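January 2019 / Photography / Visits

So I finally got myself to the Ruddale open day, and what a lovely muddle it was! Fifteen photographers had hung their work up and down the old drill hall, and I spent far too long in front of Xiomara Ferreira's Perus portraits (80 of them, all on film, all of people waiting for buses).
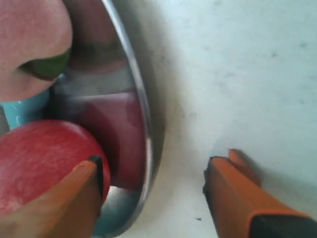
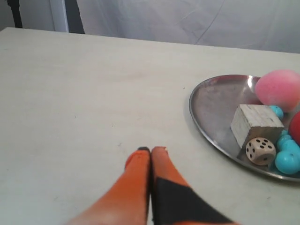 Xiomara was giving a talk upstairs at 7, so I grabbed a tea and squeezed in at the back. She told us she'd started the series with one roll and a borrowed Mosik, then kept going back every October. I bought the little book, of course. The darkroom tour was full by then, so I've put my name down for the next one.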